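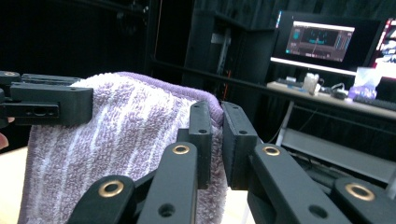
Category: Amateur football clubs

Fesilis Athletic

Fesilis Athletic is an amateur soccer club from the town of Fesilis. Plays in the Oten Valley League, second tier. Home ground is Onu Road. Colors are green shirts, white shorts, green socks. Nickname: the Millers, after the flour mill that used to stand behind the west goal.

The club has won the league's second tier twice and the Dondaven Cup once. It has never finished higher than fourth in the top tier.

History

Formed by workers at the mill, who had been playing informal games against the railroad yard for a few years before anyone wrote down a score. First recorded match was a loss to Oten Rovers, 3–0. The early club had no league to play in. Friendlies only, mostly against works teams, plus a yearly holiday match with the yard that carried on until the yard closed.

Joined the Oten Valley League when it expanded to two divisions. Finished near the bottom in the first season, then next to last, then folded for a year when the mill changed owners and the field was let out for grazing. The restarted club kept the name and the colors but had a mostly new squad. League records treat the two as one club. Some older local histories don't.

The first promotion came under player-manager Smaranda Ghiță's father, who had been the regular left back before an ankle injury moved him to the bench. Relegated straight away. The same thing happened the next time up – one season, then down again, that time on goal difference on the last day.

Dondaven Cup win

The club's only cup. Fesilis came in as a second tier side and got past two top tier clubs on the way, both away from home. The semifinal went to extra time and then a replay, since the league did not use penalty kicks in cup matches back then. The final was played at the neutral ground in Dondaven. Fesilis won 2–1 after being behind at the half. Both goals came from corners. The second one is still argued over in Oten, where people will tell you the ball never crossed the line.

Attendance for the final isn't recorded. The local paper said "a full bank and more on the wall."

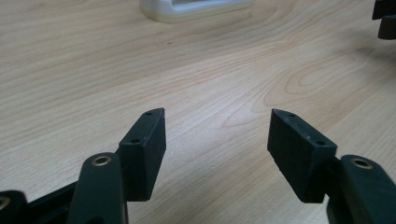 The cup run hurt the league season badly. Games piled up in April and the club had to play four matches in nine days, lost three of them, and dropped out of the promotion places. The league changed its fixture rules afterwards so that cup replays could be moved to midweek evenings earlier in the spring.

Ground

Onu Road has been the home ground for all but two seasons. Slopes noticeably toward the south end. Visiting teams usually choose to kick downhill first if they win the toss, Fesilis by habit the other way round. There is one covered stand with 44 seats, the rest is grass bank and a rail. Floodlights were put in later than at most other grounds in the league and are only used for training and cup replays.

The two seasons away were spent sharing with Oten Rovers while the field was drained and reseeded. Drainage before that was poor, and home games were often called off from December on. It is better now but the corner nearest the road still floods.

The old dressing rooms, a converted grain store, were pulled down at the same time. The current ones are behind the stand. Officials' room is in the same building.

Rivalries

Main rival is Oten Rovers. The two grounds are a short drive apart and the fixture is normally set for the last home date before the winter break. Rovers lead the overall series, although Fesilis went seven meetings without a loss during the years around the cup win. A smaller rivalry with Dondaven Town grew out of a promotion playoff that Fesilis lost by a single goal, with a player sent off in the first half.

Women's team

Started by Smaranda Ghiță, who played in goal for the first three seasons and then coached. Began with a squad of 16, most of them from the school league. Plays in the regional women's division and has finished in the top half in almost every season it has entered. Home games are at Onu Road, kicking off before the men's when both are at home.

The women's team reached the regional cup quarterfinals once, losing away after leading until the last few minutes. Its second string side was dropped after a season for lack of players and has not been brought back.

Youth sides

The club runs under-10, under-12 and under-15 teams. An under-18 side has come and gone. Several first team players came thruogh the under-15s, including the current captain and both center backs.

Honors

Oten Valley League, second tier: champions (2)
Dondaven Cup: winners (1)
Oten Valley League, second tier: runners-up (3)

Records

Biggest league win: 9–0, home, against Onu Reserves
Biggest league loss: 8–1, away, at Dondaven Town
Longest unbeaten run: 16 matches, all competitions
Most goals by a player in one season: 44, including cup games. Some sources leave out a match that was abandonned in the second half and later replayed

See also

Oten Valley League
Dondaven Cup
Oten Rovers
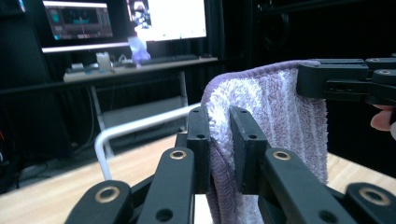

Notes

The founding year is disputed. The club badge uses the date of the first recorded match, the league handbook uses the date the club joined. Season tables for the early second tier are incomplete and two final placings above are taken from newspaper reports. Lineups for the cup final differ between the match program and the report printed the week after – the right winger is named in one and listed as a substitute in the other.

Page last edited 7/7/25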